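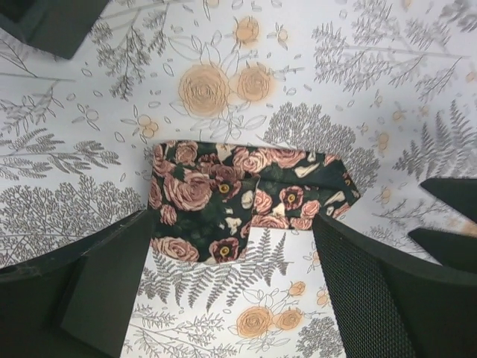
Vol. 3, p. 48

Dark Garden Floral

If you have been in the shop lately you have probably heard one of us going on about this print, so it may as well get its own page. Dark Garden is a big, moody floral on a very dark green ground, close to black in places, with dusty-pink roses all over it. In between the roses come deep mauve flowers with yellow centers (we say poppies, our friend Dayana Mendoza says anemones, and she grows both) and then cream blossoms, which do a lot of work. They keep the whole thing from going heavy.

What I love most is the large rose with the cream edging on its petals. It has so much shape to it! The leaves are very quiet by comparison, a faint dark green that sinks back into the ground, and you get the flowers first and find the leaves later.

We carry it as yardage under our Villaseñor label. It is 48 inches wide and sold by the half yard, cut in one continuous piece if you order more than one. The minimum is a half yard. If you want a whole bolt, write to us first and we will tell you what is on the shelf.

The feel

It is a light woven fabric with a soft hand and some drape, good for blouses, pull-on skirts, summer robes, scarves and linings. I made a robe from it in September and have worn it nearly every morning. It takes a press well and holds a crease, so hems and facings go quickly. It is too light for upholstery, and for a tote bag I would put something sturdier behind it.

Vivek Khurana lined a plain wool jacket with it for his sister and brought it in for us to see. From the outside, a very proper gray jacket. Then she takes it off and there are roses everywhere. I have wanted to copy it ever since.

Cutting and sewing

Wash it before you cut. We got roughly 3 percent shrinkage in length on our own test piece and hardly any across the width. Cold water, gentle cycle, hang to dry. Wash it alone the first time, as you would any dark print.

The flowers are large, so give a little thought to where they land. On a blouse front I lay the pattern piece down and slide it around until a rose sits somewhere I like, usually up near the shoulder. Matching across a center seam uses extra fabric. Buy another half yard if you care about that, and if you don't, the print is busy enough that a seam disappears into it nicely.

Use a fine needle and fine pins. A white or yellow chalk pencil shows up well on the dark ground. For thread I like a very dark green, though black is fine too and most of us already have a spool. French seams are lovely in it, and a narrow rolled hem works on scarves if you go slowly around the corners.

Good with

Cream is the easy choice, and any of the plain linens will sit well beside it. The mauve is harder to match but worth the hunt: Xóchitl Huerta paired it with a mauve piping on pajamas and the flowers just woke up. White botanical prints are surprisingly good next to it as well, especially for a quilt back or a contrast cuff.

Ordering

Item 116. Width 48 inches. Sold by the half yard. Swatches are available, one per customer, and I do recommend one if you are matching a color. Cut lengths can't come back, but an uncut swatch order can be put toward your yardage within 90 days. Ask for Fulgencio at the cutting table if you are picking up in person, as he keeps the reserved pieces on the shelf behind him.

Related items
Lulutero plain linen, cream
Lulutero plain linen, mauve
Eten piping, narrow
Stitadov fine hand needles
Villaseñor lining fabric, dark green
Chalk pencils, white and yellow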